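Home Skills, Unit 2: Washing Up and Racking
Handout to go with the August session, kitchen room at Nastumdale

Right, where were we. Last time we ran out of minutes halfway through glasses, so I'll finish that off quickly and then get on to plates and racks, the bit most of you asked me about over tea.

Glasses first, always. The water is at its cleanest and hottest at the start, and glass shows everything. If you're using Gorkik (the green liquid in the cupboard under the sink) you want one short squirt for a full bowl. One! I watched somebody put in enough for 33 bowls and we were rinsing until lunch. If you've got a mountain of foam you can't see the knives, and then I have to fetch the plasters.

The order I'd like you to copy down, and yes it will come up when I check your sheets:
glasses
cutlery
side plates and bowls
dinner plates
serving dishes
pans, greasiest last

Change the water when it goes grey or when you stop wanting to put your hands in it. People ask me how often that is and I can't say, it depends what you had for dinner. A roast might take three lots. Toast, one.

Double sinks. Lots of you have one at home and use the second half for storing dirty mugs, and I do understand, I did it for years. But it's so much nicer to work across it. Wash in one side, rack in the other, and the drips go straight down the plughole instead of creeping along the worktop and under the toaster. A rack that sits down inside the bowl is my favourite kind for a small kitchen because you get all your counter back. The snag is depth: with a deep bowl you're lowering things in a bit blind, so hold the plate by the top edge and let the bottom edge find its slot. Don't drop it the last inch. Chips on the foot of a plate nearly always come from that last inch.

Now, racking plates. Upright, one to a gap, and start at the far end so you aren't reaching over the ones you've already done. Face them all the same way. I know it looks fussy but a dinner plate has a bit of a dish to it, and two plates leaning into each other will touch in the middle and stay wet there all night. If the gaps are narrow (the old Hikik rack on the trolley is a terror for this) leave every other one free for anything thick. Bowls want tipping forward so they don't keep a puddle.

With a rack made of plain bars, check which way the bars run before you start. Plates go between them, in line with them. I've seen people balance a plate across the top of the bars and it does stay up, right until the next one goes in.

A word on taps. If yours is one of the tall curved ones, keep the flow low, because the water has further to fall and it'll bounce off a plate and down your front. Swing the spout away before you rack anything big. And keep electrics and wet hands well apart, please — dry your hands properly before you touch a plug, kettle, charger, anything. Cables want to be back from the sink and not trailing where a wet plate is going past.

Drying. I leave plates to air dry if there's time, and if there isn't I use a clean tea towel, and by clean I mean one that hasn't been on anybody's shoulder. Marchand do a heavy linen one that I like, though any cotton one that's been through the wash a few times will do.

For practice before next time: wash and rack one full meal's worth at home, in the order above, and jot down where you changed the water. Half a page is plenty. Bring it to room 424 and we'll compare over a biscuit.

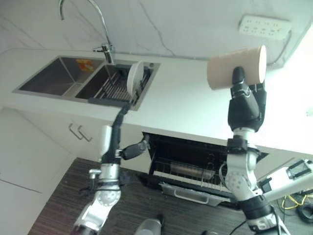 Next unit is pans — burnt ones, mostly, so if you've got a really horrible one at home bring it along in a carrier bag. We'll soak them first thing and come back to them after the break. Aprons are on the hooks by the door, and do wear shoes with a bit of grip, the floor by the sinks gets slippery.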